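Graue Kisten, schräge Wände: Blechbehälter bei Wamstead

Stand: Februar 2026
524 Aufrufe · 6 Kommentare

In der Halle stehen die Behälter an jeder Ecke, und trotzdem hat sie bisher kaum jemand fotografiert. Auf dieser Seite geht es um die graue Blechwanne: wie sie gebaut ist, wie sie altert und was man beim Arbeiten mit ihr lernt. Die Notizen stammen von In-ho Noh aus der Blechwerkstatt und von Hwa-young Yook, die das Behälterlager führt.
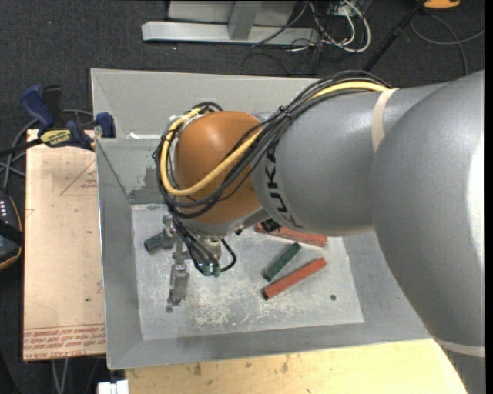
Angefangen hat die Reihe mit einem Auftrag von Jastema. Bestellt waren Wannen mit geradem Boden und schrägen Wänden, die sich von Hand und mit Werkzeug gleich gut leeren lassen. Der erste Entwurf hatte senkrechte Wände. In den Ecken blieben Kleinteile liegen, und wer sie herausholen wollte, stieß mit den Fingerknöcheln an. Seung-woo Do hat danach die Abwicklung neu gezeichnet, und seitdem laufen die Wände nach außen auf.

Zu den einzelnen Teilen:

Wand
Graues Blech, matt. Die Neigung sorgt dafür, dass Schrauben, Muttern und Drehteile zur Mitte rutschen. Bei sehr flachen Teilen klappt das schlecht, Scheiben bleiben gern an der Wand kleben, wenn sie ölig sind.

Boden
Flach und etwas heller als die Wände. Eine Zeit lang wurde mit Gummimatten gearbeitet. Die Matten haben Späne festgehalten und sind wieder ausgebaut worden.

Ecken
Der schwierigste Teil beim Kanten. Zwei schräge Wände treffen sich in einem Winkel, den man mit der Standardschiene nicht sauber erreicht. Ju-won Ok schneidet die Laschen deshalb etwas knapper und drückt sie nach. Wer mit der Hand in die Ecke fährt, soll keine Kante spüren.

Absätze und Leisten
Blanke Stellen entstehen dort, wo ständig etwas anliegt oder drüberstreift. Unter Neonlicht blenden sie ein wenig. Nachlackiert wird nur, wenn Rost zu sehen ist – sonst bleibt es so.

Innenmaß
Die große Ausführung misst innen 896 Millimeter in der Länge. Das Maß kommt von den alten Regalen, in die sie quer passen muss. Neue Regale gibt es inzwischen, beim Maß ist es geblieben.

Beschriftung
Außen an der Stirnseite, mit Lackstift. Aufkleber halten auf dem Blech nicht lange, vor allem wenn die Wannen gewaschen werden. Hwa-young Yook schreibt Lagerplatz und Monat der letzten Prüfung auf.

Reinigung
Erst ausfegen, dann mit warmem Wasser und wenig Reiniger auswischen. Hochdruck ist in der Halle nicht erlaubt. Danach die Wanne schräg an die Wand stellen und austrocknen lassen, sonst steht das Wasser in der unteren Falz.

Beulen
Kommen vor. Kleine Dellen im Boden werden von unten mit dem Gummihammer ausgeklopft. Ist der Boden so verzogen, dass die Wanne kippelt, geht sie zurück in die Werkstatt. Im August waren das mehr als sonst, damals wurden die Wannen beim Umräumen gestapelt, wofür sie nicht gedacht sind.

Füllmenge
Höchstens bis zur halben Wandhöhe. Darüber wird das Greifen zwar leichter, aber beim Umsetzen fallen Teile über die Kante. Bei Guss gilt noch weniger, da entscheidet das Gewicht.

Licht
Matte Wände sind beim Sortieren angenehm, auf poliertem Blech spiegelt jede Lampe. Sun-ja Yeo hat beide Varianten eine Weile nebeneinander benutzt und für die matte gestimmt. Dunkle Teile erkennt man auf dem hellen Boden schnell, verzinkte muss man suchen.

Geräusch
Laut. Wer eine Handvoll Bolzen hineinwirft, hört es bis ins Büro. Eine Beschichtung von Gornesano wurde ausprobiert, sie dämpfte ordentlich, bekam aber an den Biegekanten Risse. Ein zweiter Versuch mit dickerem Auftrag steht noch aus.

Verbleib
Aus der ersten Serie sind drei Wannen noch in Gebrauch. Zwei davon liegen voller Verschnitt neben der Tafelschere, die dritte dient am Waschplatz als Abtropfbecken. Für die Serie Ji, die gerade gekantet wird, ist der Rand umgebördelt, damit man sie ohne Handschuhe tragen kann. Die Muster davon haben sich gut anfassen lassen, nur der Bördel sammelt innen Staub.

Wer noch alte Zeichnungen der Wannen hat, gibt sie bitte bei In-ho Noh ab. Gesucht wird vor allem das Blatt mit der ersten Eckverbindung, es fehlt im Ordner.

3 Mal geteilt
6 Kommentare anzeigen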